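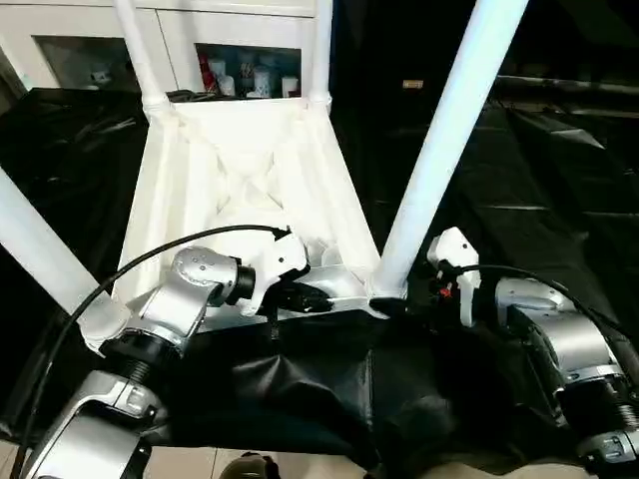 White plastic chair, upside down on the black table cloth.

Progress report to the Howlader fund, from the Hakcombe and Tredthorpe lunch club
Period: second half of the grant, up to end October
Written by: Gunvor Lie

Sorry this is in note form, the proper tables are in the spreadsheet sent seperately. Have followed your headings where I could.

Where we are

Lunches running in both villages. Hakcombe twice a week as before, Tredthorpe once a week from the start of this period. We had said in the bid that Tredthorpe would go twice weekly by now. It hasn't. Cook hours are the problem, see below. Asking to move that target into the next period, with your agreement.

Numbers steady at Hakcombe over the summer, then up when the weather turned. Tredthorpe slow for the first month, mostly people who already knew each other from chapel. Picked up after we put slips in with the parish newsletter. Should have done that at the start.

Of the new people at Tredthorpe, 10 had not been to any sort of group in the past year (our form asks). Four of those are men living alone, the group you particularly asked us to try and reach. Three came through the surgery, the other seven heard from a neighbour or saw the slip.

Food and cooking

Menu is on a six week round now instead of four. People were getting fed up of the fish pie. Liver and onions went back on by request and was finished both times, shepherds pie still the favourite at Hakcombe. Puddings matter more than we allowed for in the costings — if there is custard, the plates come back clean.

Food costs over budget in the first two months. Eggs, butter and potatoes mainly. Brought it back by buying veg from the farm shop on the Tredthorpe road at the end of their day, and by dropping the starter. One complaint about the starter. We now do soup as a main every third week with bread and cheese, which is cheap and goes down well.

Allergies: one person coeliac, one nut allergy, several diabetic. Separate board and pans bought for the coeliac meals. Hygiene inspection at Hakcombe happened in this period, no actions except a new thermometer for the second fridge, bought the same week.

Cook hours. We budgeted for one cook at both places. With travel and shopping it doesnt fit into the hours. She has been doing more than she is paid for, which can't go on. Tried to recruit a second cook, two applicants, one withdrew and the other wanted full time. Readvertising with a higher hourly rate, paid for out of the underspend on printing. Will not start the second Tredthorpe day until someone is in post.

Transport

The hardest bit of the whole thing. The Aketach bus stopped its midday run through the lower end of Tredthorpe, so people who would have come under their own steam now need a lift. We have a rota of drivers and pay mileage. Mileage line will be spent before the end of the grant at the current rate. Options:

Ask the community car scheme to take on the lower end, they have said possibly.
Start lunch half an hour later so the later bus works. Asked people, split down the middle. Those with carers coming in the afternoon can't do it.
Move some money over from equipment. My preference. There is enough left in that line if we don't replace the hot trolley.

Would like a yes or no on the third one soon if possible.

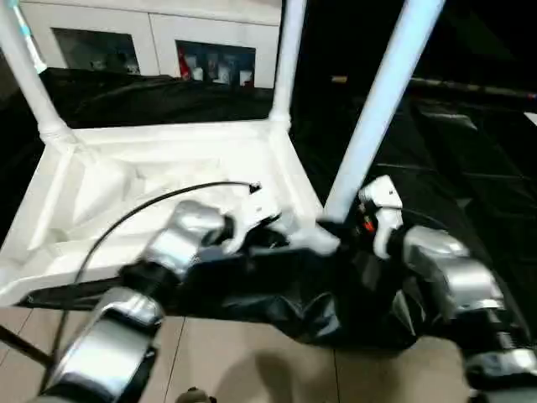

Lunch itself is over by 1.30 most days and we used to find everyone gone by quarter to two. At Tredthorpe they now stay on, so tea is served at two and the hall is booked until three. Cards, dominoes, somebody usually has a jigsaw going. None of this was in the bid and it costs us the extra hour of hall hire plus tea and milk. I think it is doing as much good as the dinner. One woman told me it was the only afternoon she had the radio off. Have put the hall hire in the spreadsheet on its own line so you can see it.

Hakcombe don't stay on so much, the hall has a toddler group straight after and it gets noisy at the changeover. Looked at swapping rooms, the small room is free but has a step.

Feedback

Forms given out in both villages in September. Decent return, though the print was too small and several were filled in by the drivers on people's behalf, so treat with care. Main points: food good or very good from nearly everyone. Portions too big for some (have started asking, small or ordinary). Hakcombe too draughty near the door. Several want a Christmas lunch with both villages together. Price felt to be fair, a few said they would pay a bit more. We have not put it up and don't want to before spring, there are people for whom it would be the difference.

Still to do before the end of the grant

Second cook in post
Second day at Tredthorpe, if the above happens
Sort out the lower end lifts
Joint Christmas lunch, venue not agreed, Hakcombe hall is bigger but Tredthorpe has the better oven
Bigger print on the forms
Draught at Hakcombe — have asked the hall, no answer yet, will chase

Money

Overall slightly under, because of the cook vacancy. Food over, printing under, transport over, training under. Food hygiene course was cheaper than quoted as we did it online. Receipts are scanned up to the end of September, October to follow once I have the farm shop ones, which come handwritten and in a heap.

After the grant

Too early to say much. Have talked to the parish council in both villages. Tredthorpe interested in helping with the hall hire, Hakcombe want to see the year end figures first. Will write to you separately about a follow-on bid, could you let me know the deadline for the next round and wether the form has changed.

Gunvor Lie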